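Been reading up on the Karkimstead knitting mill for a few weeks. A couple of people asked me to put it in one place, so it's going in a thread. It'll be long. Mute me if you need to.

Karkimstead is the town I grew up in. If you drive through now you see a gas station, a grocery store and a very large brick building with a self-storage sign on it. The brick building was the mill.

It made sweaters, caps and long underwear. At the peak it had 1,913 people on the payroll. The town today has fewer residents than that.

My grandmother worked there, and so did both her sisters. None of them talked about it much. Most of what I know comes from payroll books, two boxes of letters at the county library and people who were kids at the time.

People assume a mill town means weaving. Karkimstead never wove anything. It knitted. The machines are different, the noise is different, and the building is different too, with lower ceilings and less bracing in the floors.

Two kinds of knitting machine matter for this story. Circular machines make a tube and run fast. Flat machines make a panel, go back and forth, and are slow. The underwear came off the circulars. The sweaters came off the flats.

The flat side never earned as much per hour as the underwear side, but it's the part everyone in town was proud of. If you ask someone over 70 what the mill made, they say sweaters. They don't say long underwear.

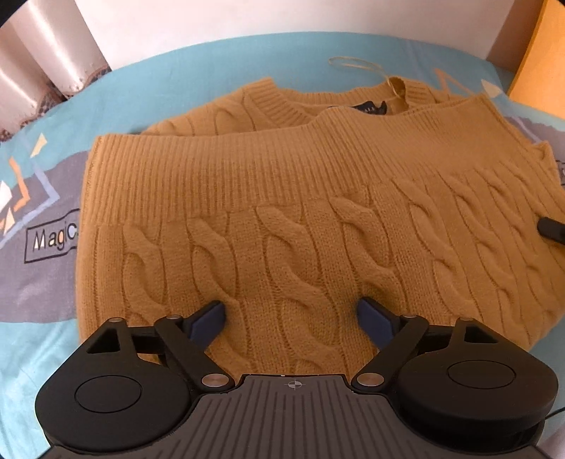 Pricing on the flat side was done by machine time and yarn weight. A plain panel was the cheapest thing in the book, ribbing was a step up, and cables were at the top. Every cable is stitches crossed over each other, which pulls the fabric in and takes extra yarn for the same width. On a sweater like this one, with the cables packed close, the flat strips in between are the only cheap part of the body. The ribbed hem would have been billed at the middle rate.

That price book is the best thing in the library boxes, by the way. It's a ledger with a cracked green cover and somebody kept correcting it in pencil. You can follow the cost of yarn going up by the eraser marks.

The yarn came by rail from a spinner called Cherkaoui, two counties over. Nearly all of it. I kept looking for a second supplier in the invoices and didn't find one until very late.

This turned out to be a problem. When Cherkaoui had a fire in the carding room, Karkimstead ran out of wool in under a month. The office sent half the flat department home without pay. They called it a furlough. My great-aunt called it something else.

The owner's letters from that winter are pretty dry reading. He asks about insurance. He asks about freight rates. There is one line about the workers and it concerns whether they could be charged rent on company houses while they were furloughed. They were charged.

Company houses, since somebody is going to ask: 7 streets of them, all still standing. Two stories, shared wall, coal shed in back. They sell for next to nothing now. The coal sheds mostly got turned into places to keep a lawnmower.

After the fire they finally went looking for a second yarn supplier and signed with Pernholm. The Pernholm yarn was cheaper and took dye differently. There's a whole run of letters from stores about sleeves that didn't match bodies.

What happened was that the cutters were pulling panels from both yarns and putting them in the same garment. The colors looked the same under the lamps in the finishing room. They looked different by a store window.
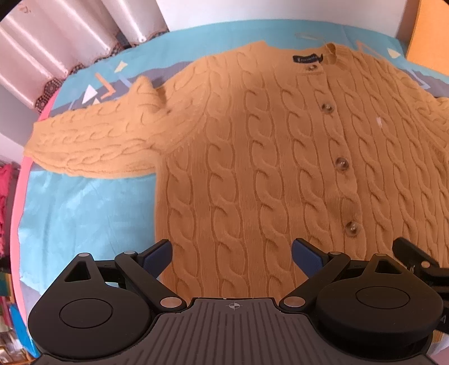 Afiq Wattimena wrote to tell me this happened at more mills than you'd think, and that the usual fix was moving the inspection table next to a north window. Karkimstead did that too, though it took them a year and a lot of returned stock.

There's a sketch of the new table in the second box. It shows the window, the table and two stools. Somebody wrote "no coffee here" along the edge.

Finishing is where most of the women worked. Sewing the panels together, setting in sleeves, buttonholes, pressing, labels, folding. It was piece work. The rate card for buttonholes alone runs to two pages.

A good sewer in finishing could make more than a man on the circular machines. The company did not like this, and you can see them try to fix it every few years by changing the rates. You can also see it not work, because the good sewers would leave for Killorby.

Killorby was the other mill, 40 minutes up the river. It was smaller and it paid a bit better. The two companies had a handshake deal not to hire each other's people. Both of them broke it constantly and then wrote each other angry letters.

I like those letters. They're very polite. One starts with a full paragraph on the health of the other man's wife before it gets to the accusation.

The strike people remember started in November, over the pressing room. The presses ran on steam and there was one exhaust fan for the whole floor. The workers asked for a second fan. The company said it would look into it.

200 people walked out on the first morning. By the end of the week the whole finishing department was out, and then the flat side had nothing to do, as the panels were piling up with nobody to sew them.
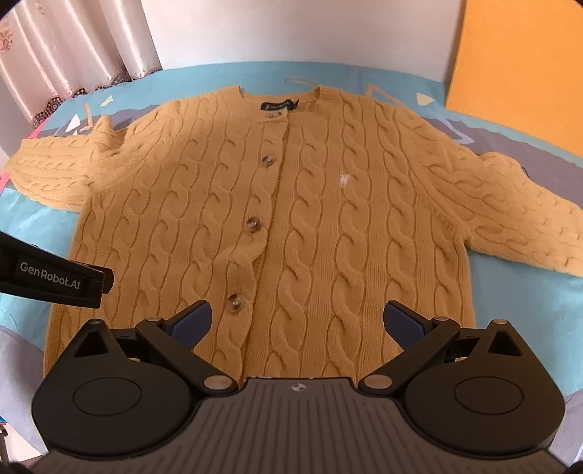

The circular side kept running the entire time. That caused hard feelings that lasted for decades. There are families in Karkimstead where the grandchildren still know which side of the building you were on.

My grandmother was in finishing. Her brother-in-law ran a circular machine. They did not have Thanksgiving together that year, or the next one.

The company gave in on the fan. It did not give in on anything else. The fan cost less than one day of lost production, if the number in the ledger is right. I checked the arithmetic twice.

You can still see the hole where it went. It's on the river side, third floor, bricked up in a slightly redder brick than the rest.

The decline was slow and not that dramatic. Stores started buying from farther away. The underwear contracts went first. Then the caps. The flat department was the last to go, running one shift on machines that were older than the people using them.

In the final years they made sample lots, mostly, and school sweaters. Orders of 1,000 were considered big. In the good years an order like that wouldn't have gotten its own page.

The last entry in the payroll book is a janitor and a bookkeeper. After that it's blank pages. The machines were sold for scrap, except for one flat machine that went to a trade school and then I lose track of it.

If you know where that machine ended up, please write to me. It had a brass plate with the mill's name on the left side of the carriage. It would weigh as much as a small car.

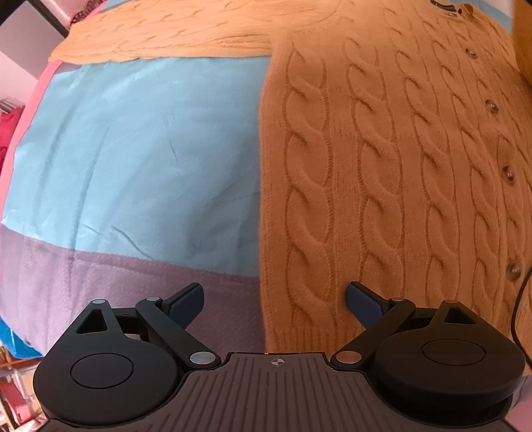
One reader says her mother kept a finishing room rate card in the sewing drawer her whole life and used the back of it for grocery lists. She's going to look for it. I would very much like to see that card - the library only has the later ones.

A few corrections from the replies so far. The rail spur was closed before the caps went, so I had that in the wrong order in an older post. Also the Killorby mill burned, it wasn't torn down. Thanks to the two people who caught it.

Sources, for those who asked: the two boxes are in the local history room at the county library and you have to ask at the desk. They're open to anyone. Bring a pencil, pens aren't allowed. The price book is in box one. The strike letters are in box two, out of order.

I haven't gotten to the company store yet. The account books for that are in a separate collection and I need a day off work to go through them. I'll add to this thread when I have.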